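机器会缝了，扣子谁来钉

星期六早上八点，甘德维尔（Gandetville）的博利斯（Bollis）改衣铺还没开门，门把手上已经挂了三个袋子，里面分别是一条拉链坏了的牛仔裤、一件掉了两粒扣子的大衣，还有一只被狗咬开的毛绒兔子。店主把袋子收进去，每样贴一张号码纸。十二月是这家店最忙的月份，那个星期她一共收了139件活，其中超过一半是钉扣子、缝裤脚和补口袋。

这些活在大多数家庭里也做得了，只是越来越少有人做。我去博利斯，是想弄清一件事：扫地、洗碗、除草都有机器代劳了，针线活什么时候轮到它们？

先说已经能做的。直线缝纫早就不需要人盯着每一针。工厂里有自动钉扣机、锁眼机、模板缝纫机，布料夹在模板里，机头按程序走完，工人只管上料和下料。离博利斯不远有一家叫贝利（Bailly）的床品厂，枕套的三条边由一条自动线来缝，从裁片到翻面，中间有12个工位，人工只剩四个。厂里的班长说，枕套好做，因为它是方的，尺寸固定，布也挺。换成带弹力的床笠，四个角要抽松紧，那条线就缝不了，还得交给坐在缝纫机前的人。

差别出在布上。布没有固定的形状，拎起一个角，其余部分往哪里垂，每次都不一样。机器抓金属零件，可以事先知道零件有多大、重心在哪里；抓一件衬衫，先得找到领子在哪儿。线比布更麻烦，它细，会打卷，会缠在夹爪上，遇到反光的表面，摄像头还常常看不清。

做机器人的米塔莉·马里卡（Mitali Marikar）从事夹爪控制已有多年，现在在佐克斯（Zokex）带一个小组，研究怎么让机械臂处理线。她选的题目是缝合练习：在一块仿照组织做的软垫上划一道口子，让机器把它缝起来。我问她为什么不从钉扣子做起，她说钉扣子的难处，缝合里都有，而且缝合有一套现成的评判办法。针距是否均匀，结是否落在切口上，线尾留了多长，看一眼就知道好坏，用不着跟人争论。

她把一针拆成几段来教：进针，出针，把线拉过去，绕圈，穿尾，收紧，剪断。每一段单独练，练熟了再接起来。最先学会的是剪断，最后学会的是收紧。

“松紧这件事，人是用手指感觉的，”马里卡说，“你拉一根线，拉到哪里该停，手上有数。机器的手上没有数，得给它装上，还得教它看。” 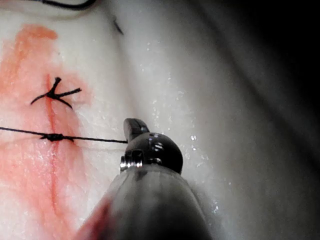 她的小组试过两种办法。一种是在夹爪根部装力传感器，读数到了某个值就停。问题是线细，受的力小，夹爪自己移动时的抖动有时比线的张力还大。另一种是靠腕部的小摄像头，让程序从画面里判断线是弯的还是直的，结离表面还有多远。后一种办法在光线合适时很好用，换一盏灯就要重新调。现在他们两种一起用，互相核对，对不上的时候，机器就停下来等人。

等人的次数，是她最在意的数字。在小组最近一轮测试里，连续打22个结，操作员插手了五次，三次是因为线缠住了夹爪，两次是因为线从夹口里滑脱。她觉得这个成绩可以写进报告，但离不用人看着还差得远。速度也慢，一个结平均要将近两分钟。博利斯的店主听我转述完，拿起那件大衣，钉好一粒扣子，包括绕线脚和打结，没用到一分钟。

当然，这么比并不公平。店主今年五十多岁，十几岁就拿针。她钉扣子的时候，左手一直在动：拇指压住扣子，中指从布背面顶着，食指随时拨开多出来的线。我请她只用一只手试试，她试了一下，针进得去，线也拉得出来，扣子却歪到了一边。

家用机器人的宣传片里很少出现针线。片子里出现最多的是叠毛巾，其次是把杯子放进洗碗机。马里卡看这类片子时有个习惯，她先找剪辑点。一段连续不断的镜头，哪怕机器动作慢一点，也比剪过的快镜头更有参考价值。她还会看桌面上放了多少东西。桌上只有一条毛巾，和一条毛巾混在袜子、衣架和一只遥控器中间，是两道难度完全不同的题。

叠毛巾这道题，好几家公司都做到了可以现场演示的程度。毛巾是方的，跟枕套一样占便宜。叠衬衫也有进展，慢一些，失败率高一些。把袜子配对，对机器来说认袜子不难，难的是把翻了一半的袜子翻回来。缝补排在更后面，因为它除了要应付软的东西，还要用工具，而且做错了会留下针眼。毛巾叠坏了抖开重来，布戳破了就多了一个洞。

工厂里的账算起来又不一样。贝利厂的班长给我看过一份供应商的报价，一台能自动换线、断线后自己重新穿针的机头，比普通机头贵3,000欧元。他没有买。断线在他的车间里每班也就发生几回，工人走过去穿好，前后不到一分钟。他说如果有哪台机器能把床笠的四个角缝好，贵几倍他也愿意坐下来谈。

这也解释了为什么细致的缝合研究多半跟手术器械沾边，跟衣服关系不大。一台机器要学会用线，需要反复试验，需要好的摄像头和精细的夹爪，这些花费摊到一粒扣子上，怎么也摊不平。马里卡承认，佐克斯没有做家用产品的计划，她的小组也没有人在研究改衣服。不过夹爪怎么松、怎么紧，线滑了怎么重新夹住，这些本事跟缝什么无关，将来换一个场合，有一部分可以照搬。

我问她，十年以后家里会不会有机器能钉扣子。她想了一会儿，说钉扣子可能会有，前提是人把衣服铺平、把扣子摆好，放进一个固定的夹具里。“那样的话，你已经做完一半了。”至于把一件大衣扔过去，让机器自己找到缺扣子的地方，再从盒子里挑一粒颜色相近的，她不愿意给年份。

她自己的衣服送到哪里补？她说大多数自己缝，缝得不好看，里子朝里，看不见。

现阶段想省事的人，能用上的还是老办法。家用电动缝纫机大多可以钉两孔和四孔的平扣，换一只钉扣压脚，关掉送布，调好左右摆幅就行，带柄的扣子不行。裤脚可以用热熔衬条烫，洗的次数多了会开，开了再烫一遍。拉链齿错位，先检查拉头，很多时候用钳子把拉头两侧轻轻夹紧就能接着用，不必整条换掉。毛绒玩具的口子，得用手缝，用藏针法，针脚走在里面。

我下午回到博利斯取那件大衣的时候，店主正在缝兔子。耳朵根上的口子不长，她先往里塞了一点棉花，用镊子推到底，再从里面起针。隔壁的机器开着，她的助手在给一条窗帘卷边，很长的一条直线，布自己往前走，助手一只手搭在上面，另一只手在翻下一张单子。

兔子缝好，贴回原来的号码纸，放到架子上。星期一来取。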